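Sastby relay batons, set of four: tested over a club season

We've had ours since the start of summer training and I've been meaning to write this up for ages. Short version: buy them. Longer version follows, with a couple of grumbles.
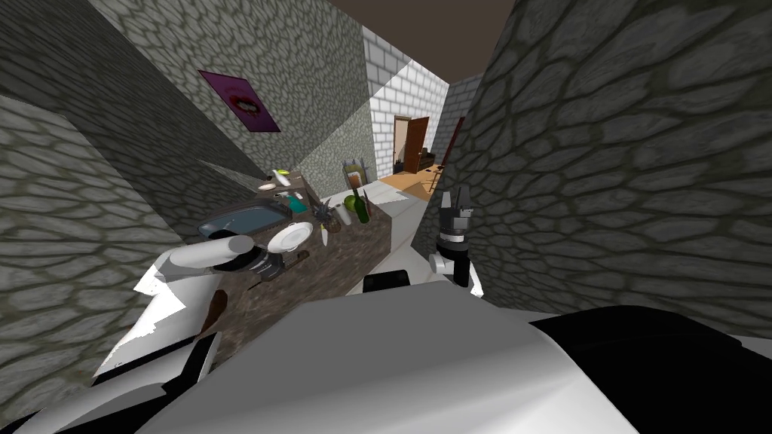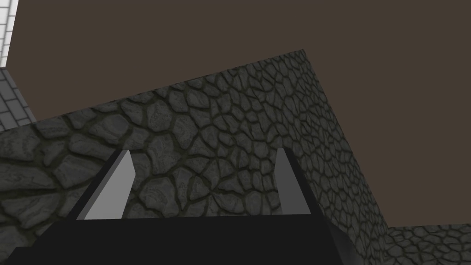 Athletics: Track Kit

I help coach the juniors at Dultside, and until this year we ran every relay session with a bag of old aluminium tubes that had been dropped, trodden on and (in one case) reversed over in the car park. They were dented enough to catch your palm on a fast change. Obsa Admasu, who looks after our sprint group, had used the Sastby ones at Whitlock and kept on at me until I ordered a set.

First thing you notice is the surface. It's a smooth tube like any other, but the finish has a very fine matt texture that holds beautifully in a sweaty hand. We had a filthy evening in August, proper sideways rain, and the under-14s got through a whole session of downsweep changes with hardly a baton on the floor. They were so pleased with themselves! The old set would have been all over lane three.

The weight feels right too. Some training batons are so light that the incoming runner can't tell whether the other hand has closed, and the youngsters let go early. These have just enough heft that you feel the take. Triin Urbonaitė runs our third leg in the senior 4 x 400 and is very fussy about kit - she swapped back to an old one for a single rep, pulled a face and went to fetch the Sastby again.

Colours are bright and properly different from each other, so you can call "red team, go again" across the infield and be understood. The ends are rounded over nicely, with no sharp lip.

Now the grumbles. The carry bag is poor. The drawstring on ours frayed within weeks and I've gone back to a shoe bag. The yellow one marks badly as well, and grass stains don't really shift with soap and water. I'd also have liked a smaller size in the range, as our youngest lot have tiny hands and struggle to leave enough baton showing for the next runner.

On price, we paid £30 for the four from Stendinano, who threw in a strip of numbered stickers. The stickers peeled off in the first wet session, so mark them with a paint pen if you need to know whose is whose. Delivery was quick and the parcel was well packed.

I've since ordered a second set for the school group, and Obsa has already pinched the blue one for his own warm-ups - I want it back before the indoor season, please.

Rating: 9 out of 10 (one off for the bag)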